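From the Turnham Kitchen Letter, 7th November

Weighing things, and why I've come around to it

I grew up in a house where nobody owned a scale. My mother measured in coffee mugs and my aunt measured in handfuls, and dinner came out fine, so when the Plistetti recipe swap asked us all to send in our amounts by weight this year I grumbled for a good week. Then I cleared off the dining table, put the scale down next to a plate and got going.

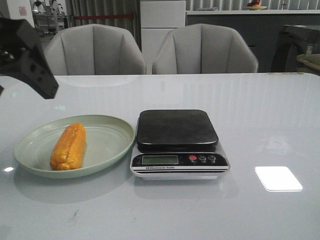 What changed my mind was the chowder. I've made the Berrada chowder every fall for years (it's the one with the smoked paprika, if you've come to our potluck you've had it!) and the card says "four ears of corn." Well, which four? In May I was buying skinny little things that hardly filled a cup between them, and by the end of summer one ear could feed two people. No wonder some batches were soup and some were practically pudding. Now my card says 235 grams of kernels, cut off the cob, and I get the same pot every time.

A few things I've picked up, for those of you still on the fence. Put your bowl or plate on first and zero the scale, then add the food. Let it sit on a hard, flat table - a folded dish towel underneath will throw it off. If you're weighing something small, like the 19 grams of cornstarch in the Makilgate pie filling, pour slowly and stop early, because my scale takes a second to catch up and I always overshoot. And switch back to grams before you start if anyone in your house likes ounces. I lost a whole tray of biscuits to that one.

You don't need anything fancy, either. A plain square platform, a little screen and a few buttons will get you through every recipe in the swap.

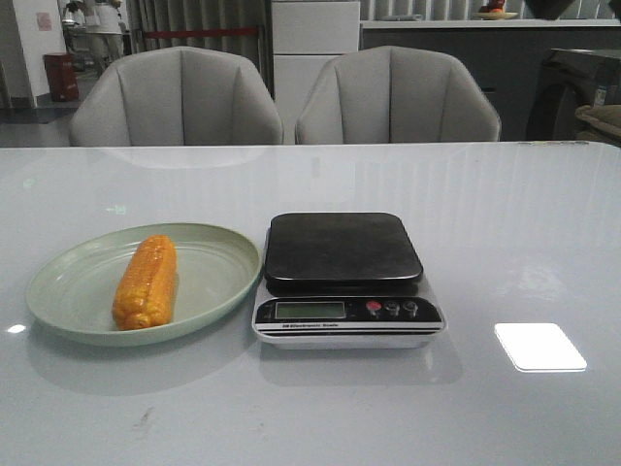

Corn on the green plate, with the kitchen scale alongside.

We have 37 cards in so far and I'd love to reach 40 before we print the booklet. Cups and spoons are still welcome next to the grams, so please don't hold back a good recipe over this. If you don't own a scale, bring your ingredients to the next Turnham potluck and we'll weigh them on mine while the coffee's brewing.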